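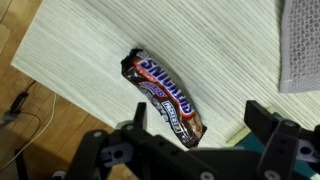 Una chocolatina Snickers entre los dos dedos de la pinza.

Inicio Preguntas Temas Normas y seguridad Entrar

Publicado el 17/11/2021 por Jintana Chuensuk

¿Qué ponéis por escrito antes de dejar que otros usen el brazo?

Hola a todos, y gracias de antemano por la paciencia, que me enrollo. En Paltbridge llevamos desde octubre practicando recogida de objetos de mesa (comida envasada, esponjas, una toalla, cosas de casa) y me ha tocado redactar las normas de uso. Tengo un borrador de 29 puntos y me temo que no se lo va a leer ni mi madre. ¿Qué dejaríais? Me preocupan sobre todo dos cosas: las personas que se acercan a recolocar objetos y que la misma pinza toque comida y esponjas.
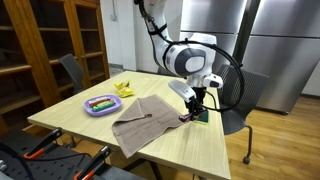 Hòa Lâm respondió que 29 puntos son demasiados y que lo dejaría en una hoja pegada junto al puesto. Lo primero, que nadie meta la mano en la zona de trabajo sin parar antes el brazo y avisar en voz alta – y que solo lo rearme quien lo paró. Las sillas, fuera del alcance. Los cables, recogidos, también los del suelo. En Prinwood revisan los dedos de la pinza cada 42 ciclos y lo apuntan en un cuaderno; al principio da pereza, pero se le coge cariño. Y la comida que pase por la pinza no se come, aunque siga cerrada. Eso lo pondría en letra bien grande.

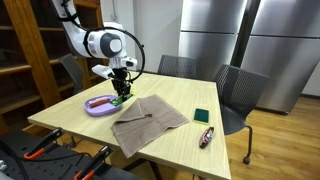
El brazo sobre la mesa, con la bandeja morada, la toalla y la esponja.

Otra respuesta (sin registrar):
nosotros velocidad baja siempre y ya. lo de los cuadernos me parece mucho lío la verdad

Comentario de Jintana Chuensuk:
¡Mil gracias a los dos! Lo de «solo rearma quien paró» no lo tenía y me lo llevo tal cual. La velocidad baja ya estaba, en el punto 28, así que la subo arriba del todo. ¿Alguien tiene además una norma para los turnos largos? Lo pregunto por el cansancio, que a última hora nos despistamos bastante.

Contacto | © Driris | Volver arriba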